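# Basket pick from kneel: grasp pose and data split (student project, Florkthorpe)

**rusten_ctrl**

Writing up where our team is with the basket task before the April review. The task is a humanoid kneeling to a red basket on the floor, and placing it on the nightstand. Object in the basket is green fruit. Policy runs at 60 Hz on joint targets, teleop data only, 300 episodes so far.

The weak stage is the reach. The descent to kneeling is scripted and repeatable. Once down, the hand has to find the handle with the torso pitched forward, and the body shell takes up the bottom of the head view. In the last eval block, 88 percent of failures were logged as "thumb outside handle."

Side view and head view, mixed stages:

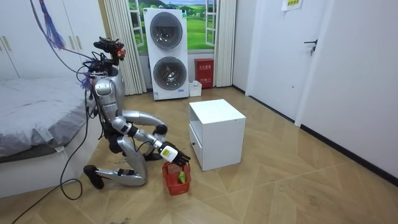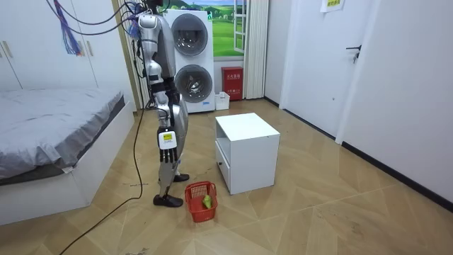
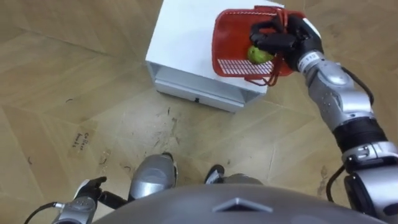
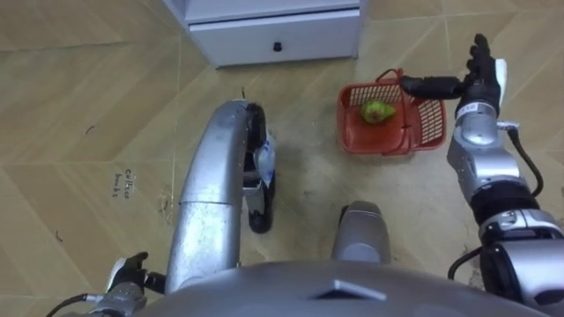

**Custico**

I would not train kneel and reach as one policy. The kneel is scripted, so every episode carries a few seconds of near-identical joint motion and the loss gets dominated by it. Cut the episodes at the end of the descent and train on what follows.

**rusten_ctrl**

We tried that on a subset. Reach got a bit better, the lift got worse. My guess is the policy was using torso history to estimate how far forward it was leaning.

**strickland_b**

Then feed it torso pitch directly. You have an IMU. Five frames of history is a poor substitute for a sensor you already log.

**Custico**

Agree on pitch. Disagree that it fixes the handle problem. Thumb outside handle is a perception error, and the head view gives you very little depth at that angle. A wrist camera would help more than any change to the state vector.

**rusten_ctrl**

No wrist camera this term. Class rules freeze the hardware list after week 5.

**strickland_b**

Check your demos before blaming depth. If different operators come at the handle from different sides you have two modes, and a plain regression head will average them and put the thumb in the middle. Plot wrist yaw at first contact for all 300 and see if it's bimodal.

**rusten_ctrl**

Plotted it. Two clear peaks, the smaller one almost entirely from one operator. Going to drop that operator's episodes and rerun.

**Custico**

Don't drop them. Relabel by approach side and condition on it, or switch to a diffusion head. You don't have enough data to throw any out.

**strickland_b**

For a class deadline I'd drop them. A diffusion head at 60 Hz on the lab machine is its own project.

**rusten_ctrl**

Dropping them for the review, keeping them on disk. Will post the rerun with pitch added as a separate run so the two changes don't get mixed.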